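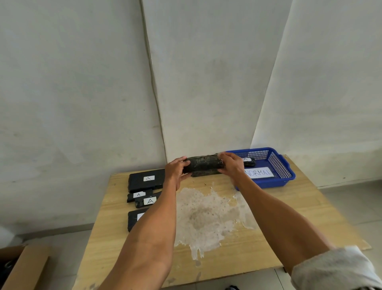

The planner who learns to wait

At Dustodum, the small software company in Hasetstead, the hardest problem of the year was a pause.

Pacita Castillo writes the task planner there. Her program must decide, many times in a second, what a two-armed machine should do next when it sorts worn blocks. Some go into a basket marked NORMAL, and the others stay on the table. For a person this is dull work. For the planner it was full of traps, and the worst one came when two blocks lay one on top of the other.

"The old version believed that a stack was one thick object," she tells me. "It planned a grip for something that did not exist."

Her colleague Onyekachi Nwosu looked after the perception side. He had 1110 recordings of human hands doing the same job, and in 822 of them he marked the moment when a block leaves the surface under it. People use both hands, one at each end, and they lift only a little before they continue. The new planner, which the team calls Piretti, copies this habit. It lifts, stops, asks the perception module for a fresh estimate, and only then chooses where to go.

The stop costs time — Castillo does not hide it. In July the team cut it down by letting the module look again only at the region between the grippers. It took 11 attempts to find a setting that both of them could accept.

The labels are still a difficulty. A handwritten letter on a white label is easy to read until a forearm passes in front of it. Nwosu now keeps the last good reading in memory for 4 seconds, and he would like to make this shorter before the autumn tests.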